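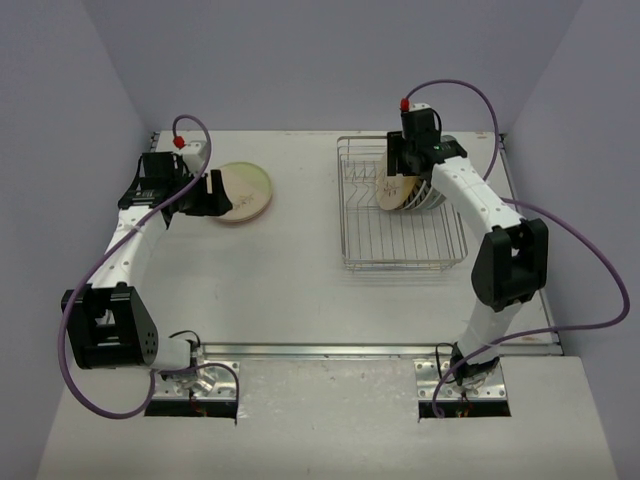
A cream plate upright in a wire rack, and another with a pale green rim lying flat.

Racking plates so they drain properly

Most racks hold more than they drain. If plates come out of yours with a line of water along the foot, the fix is usually in how they are loaded.

Stand plates on edge, one to a slot. Two plates sharing a slot will touch in the middle and hold water between them. If you have more plates than slots, dry the first lot and start again.

Face them all the same way, with the eating side leaning slightly forward. The hollow on the back of a plate, inside the foot ring, is where water sits. Tip the plate over the sink for a few seconds before racking it and most of that will run off.

Start at the back of the rack and work towards yourself. Dinner plates go in first, side plates in front. Hold each plate by the top of the rim and lower it straight down. Dragging it sideways across the wires is how rims get chipped and how grey marks get onto light glazes.

Bowls take up more room than they should. Put them at one end, tilted over two or three wires. Mugs go upside down on a folded tea towel beside the rack.

Leave the load for 30 minutes with a window open, longer in a humid kitchen. Anything still damp gets a wipe before it goes in the cupboard. Stacked damp plates smell musty, particularly in winter.

Grey marks

These are metal rubbed off cutlery or bare wire. Mix bicarb soda with a little water to a paste, rub with a soft cloth and rinse. Don't use a scourer on a printed design or a coloured rim.

Looking after the rack

Wash a wire rack in hot soapy water once a week. For hard water scale, mix 100 mL of white vinegar with the same amount of warm water, sponge it on, leave for 15 minutes and rinse well. Check the feet and the joins while you're there. Once the coating splits, rust gets in underneath and will stain the bench and the plates.

Bouchra Abdel Rahman in Girna adds that a rack set a little back from the bench edge is less likely to be caught by an elbow.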